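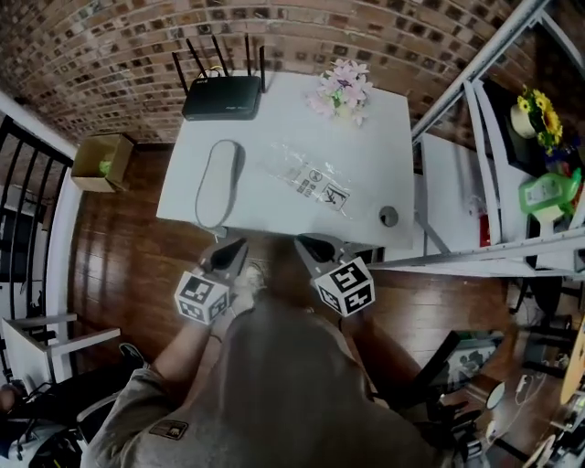

Progress report: Skerkness community office fit-out
Reporting period ending November 8, 2024
Reading time: 3 minutes

The front workroom is the last of the spaces funded under the Skerkness fit-out grant to be brought into use, and this report covers its furniture, connectivity and storage. Loose furniture was delivered by Trendier under the revised order and has been set out to the approved plan, with the rectangular table standing near the brick wall. The router is on the far edge of the table, beside the artificial flowers, which leaves its four antennas clear of the shelving but takes up bench depth that the plan allocated to document sorting. The permanent position remains a wall bracket, and the bracket is on order. Packaging is still being cleared: a clear plastic bag on the tabletop and an open cardboard box on the floor against the wall are both recorded on the snag list.

Furniture

The white table and the white metal shelving unit have been accepted. Shelf loadings were checked against the supplier's sheet and no defects were recorded. The shelving is in light use at present, with a vase of sunflowers on the upper shelf and a spray bottle below it. Archive boxes will be moved across once labelling is finished. The side table with the grey frame was not part of the original order. It was transferred from the former premises at no cost to the grant and has been added to the asset register.

Floor and finishes

The dark timber floor was retained. Patch repairs at the doorway were completed by Mrema and signed off without further works. Felt pads are to be fitted to all chair and table legs before the room opens to bookings. The brick wall was left unpainted in line with the landlord's conditions, and any fixing into it requires written consent. Consent for the router bracket has been received.

Connectivity and cabling

The Gellness service was activated during the period and tested at the table position and at the rear of the room. Speeds met the contracted level at both points. Cable management is incomplete. White cables remain tangled on the floor on the shelving side, and there are black cables in the opposite corner. Both are treated as trip hazards. A quantity of 32 metres of surface trunking has been approved, and fitting will follow the bracket installation so that the final runs are measured once only.

Expenditure

Spending on the workroom is within budget. The only variation is $280 for trunking and fixings, charged to contingency. No further calls on contingency are forecast for this room.

Outstanding items

The snag list stands at 9 items, of which 2 must be closed before public use: the floor cabling and the router bracket. The remainder are minor and include removal of packaging, felt pads, shelf labels and adjustment of the door closer. The access audit has been booked for January and will cover the workroom, the corridor and the entry ramp in a single visit.

Approval requested

The funder is asked to note the contingency variation and to agree that the final instalment be released on closure of the two safety items, with the minor snags to be reported separately. Delivery dockets and the updated asset register are held at the Skerkness office and can be supplied on request.

Contact: Skerkness project office | © 2024 Skerkness | Back to top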